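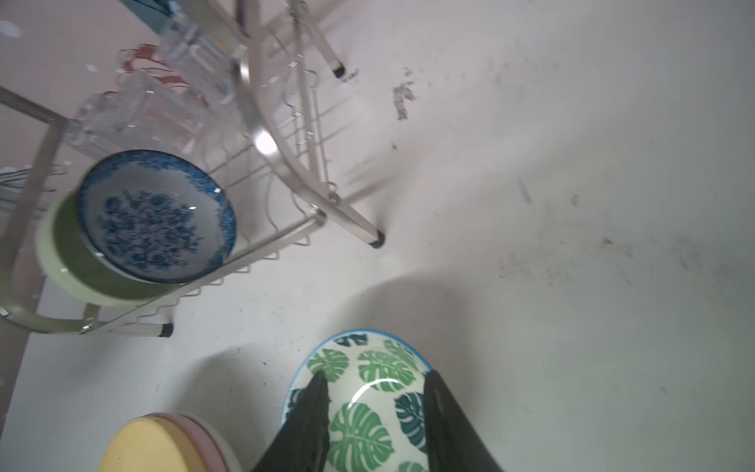 プレスリリース
報道関係者各位
株式会社Melport

婦人服ブランド「Plestar」、2フロア構成の新店舗を6月に開設
採寸室と補修工房を併設、延床面積は700平方メートル

婦人服の企画・製造・販売を行う株式会社Melport(代表取締役社長:Kobe De Graaf)は、同社が展開するブランド「Plestar」の新店舗を6月に開設します。既存の路面店を閉店し、同じ通り沿いの建物へ移転するもので、延床面積は700平方メートル、地上2階の構成となります。移転後は同ブランドの国内店舗のうち最大の売場となり、全コレクションを常設で取り扱います。

■移転の背景
現店舗は単一フロアで、コート類と受注生産品を同時に陳列できる期間が限られていました。また、補修品の受付後はすべて外部の工場へ送っており、裾上げや釦の付け替えといった軽微な作業でも返却までに日数を要していました。新店舗では売場と作業区画を同一建物内に配置し、受付から返却までの工程を店内で管理します。

■店舗の構成
1階は既製服と服飾雑貨の売場です。ハンガーラックは床固定式を採用せず、天井レールから吊り下げる可動式としました。レールは60センチメートル間隔で設置し、シーズンごとに通路幅と陳列量を変更できます。試着室は1階と2階を合わせて9室で、うち1室は車椅子での利用を想定した寸法としています。
2階には受注生産の相談カウンター、採寸室、補修工房を置きます。採寸室の照明は昼光色と電球色の切り替えに対応し、生地の色を異なる光源下で確認できます。補修工房には本縫いミシン、ロックミシン、釦付けミシン、バキューム式アイロン台を導入します。
内装設計はAshok Upadhyayが担当しました。壁面は漆喰塗り、床は1階がモルタル金鏝仕上げ、2階がオーク材の直張りです。現店舗で使用していた陳列棚は再塗装のうえ、2階の生地見本棚に転用します。

■限定商品
開設に合わせ、店舗限定のウールギャバジン製コート「Ovow」を発売します。デザインはブランドディレクターのHa-rang Pyoによるものです。表地には経糸・緯糸ともに双糸を用いた高密度の綾織を使用し、織り上げ後に縮絨を行わず、クリア仕上げとしました。袖はラグランとセットインを前後で切り替えたスプリットスリーブで、裏地は背抜き仕様です。色はネイビー、チャコール、オリーブの3色、サイズは34から42までの5種類を用意します。
同時に、生地メーカーのLimと共同開発したシャツ地を受注生産の選択肢に加えます。綿100パーセントのブロードで、襟とカフスは各4型から選択できます。納期は注文確定後およそ5週間です。

■補修サービス
購入時期を問わず、Plestarの製品全般を対象とします。過去の型紙は3,894点を電子化しており、廃番製品についても部位ごとの寸法を参照したうえで補修の可否を判断します。毛皮、皮革およびニットの編み直しは、従来どおり外部の専門工場へ委託します。料金は作業内容ごとに定め、店頭と公式サイトに掲示します。

■ブランドディレクター Ha-rang Pyoのコメント
「これまでの店舗では、立ち上がりの時期に新作を優先し、定番の型を倉庫に戻す運用を続けてきました。新店舗では定番の陳列位置を固定し、来店時に前回と同じ型を比較できるようにします。コートの設計も、手持ちの上着の上から着用することを前提に、袖ぐりの寸法から検討しました。」

■営業概要
店舗名:Plestar 本店
営業時間:11時~20時(補修受付は19時まで)
取扱品目:婦人服、服飾雑貨、受注生産品
採寸:予約制(公式サイトまたは電話で受付)
店長:Joon-young Gil
現店舗の営業は新店舗開設の前日で終了します。現店舗でお預かりした補修品および取り置き商品は新店舗へ引き継ぎ、引換証はそのまま使用できます。

■本件に関するお問い合わせ
株式会社Melport 広報室 担当:Ming-te Cheung
受付時間:10時~17時
商品画像および内装図面の貸し出しは、媒体名と掲載予定時期を明記のうえ、広報室までお申し込みください。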